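Who gains when a village becomes a district?

Marnau has been part of the city for 40 years now, and every so often someone at the town hall feels moved to tell us what a success it has been. The latest effort is a glossy booklet, paid for out of our rates, in which the old parish is called "a proud district with its own character". I have lived off Janssen Road long enough to be wary of that sort of sentence.

The case for joining was water. The wells were going bad, the city had mains, and the city would not lay pipes outside its own limits. So the parish voted itself out of existence by 63 votes. People remember it as a landslide. It was a cold evening in October and a good many farms at the Grondari end never sent anyone.

The pipes did come, I grant that. They reached the new estates first and the old lanes last, and the lanes at the far end waited 12 years. The booklet gives this a single line and a cheerful drawing of a tap. It has a lot more to say about growth, which seems to mean that the fields between the brook and the railway were sold in lots and that the people who bought them now sit in traffic on a road laid out for carts.

What was lost is harder to put in a booklet. The parish had its own clerk, who lived over the post office and could be shouted at. Now a blocked drain is reported to a number in the centre, and the person on the other end asks how Marnau is spelt. We share a councillor with Junder, a place we have never had much to do with, and Junder has more voters. I leave it to the reader to guess whose pavements get mended.

I am not asking for the parish back - it would be broke within the year. But the city is now courting the next villages along, with the same promises and very nearly the same map, and I would like them to ask for dates in writing before they vote. "In due course" was the phrase we got. A village of 1000 people has some weight on the day before it joins and hardly any on the day after.

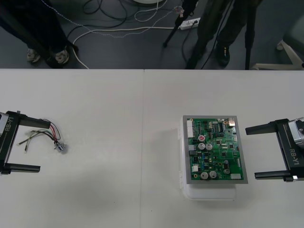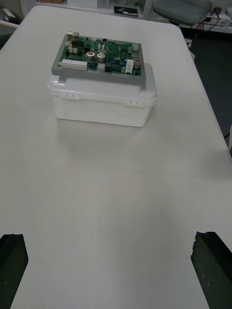
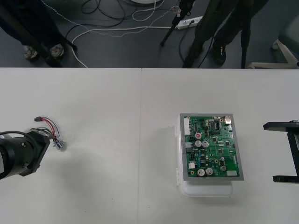
Su-chen Chiang writes that I am too kind about the pipes and too hard on the road. Her family's lane still had a standpipe when she left school, she says, but the bus along Janssen Road was the only way her mother could take a job in town, and the old parish had twice refused to pay for a stop.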